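Kendonthorpe Mediation Transcripts

A set of written-up practice mediations used for training new mediators and for research on how people reach agreement. Maintained by Melquiades Cárdenas at Kemovitz.

Contents

The set holds 441 sessions, split into 2380 speaking segments. Each session is a role-play between two parties and a mediator, based on a written case. The cases cover tenancy deposits, boundary hedges, unpaid invoices, small partnership break-ups and disputes over building work. There are no family or employment cases in this release.

Of the 441 sessions, 402 ended in a signed practice agreement. The rest were adjourned or closed without one. These are kept in the set and marked in the outcome column.

Files

sessions.csv – one row per session: case number, outcome, length in minutes, mediator's training stage
segments.csv – one row per segment: session number, speaker role, text, stage label
cases/ – the written cases, including the private instructions for each party
agreements/ – the final wording, where there was one
guide.txt – the labelling guide

Stage labels

Every segment carries one of 5 labels: opening, account, issues, offers, closing. Private meetings with one party take the label of the stage they interrupt. Where a segment covers two stages, it takes the later one. Selma Kos wrote the guide and checked the labels in the offers stage, which gave the most trouble in the first release.

How the sessions were written up

Trainees typed up their own sessions from audio and a second trainee corrected them. Hesitations are left out. Overlapping speech is put in the order it began. Names of the role-players are replaced by A, B and M. Place names in the cases are made up, apart from Kendonthorpe, where the course is taught.

Known problems

Invoice cases from the Crenshaw batch have no minutes recorded. The column is blank, so please don't read it as zero.
Some parties quote their private instructions word for word, which makes them easy to match to the case file.
The mediators are all trainees. Do not use the set to judge how experienced mediators work.
The agreements are not legal documents and have not been checked by a solicitor.

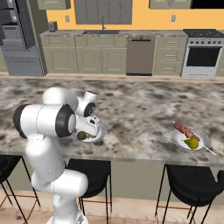 Selma Kos asked for the "adjourned" outcome to be divided in the next release, as it covers both sessions that ran out of time and sessions where a party wanted advice before signing. The column will be split in June. Old values will stay in a second column, outcome_old, so existing scripts can be pointed at that.

Use

Free for teaching and non-commercial research. Please keep the case files away from anyone who may later take part in the same role-play. Grumon course tutors have their own copy with marking notes, and those notes are not included here.

Corrections

Send the session number, the segment number and the wording you think is right. Changes to labels need a line saying which part of guide.txt applies. Accepted corrections are listed in changes.txt.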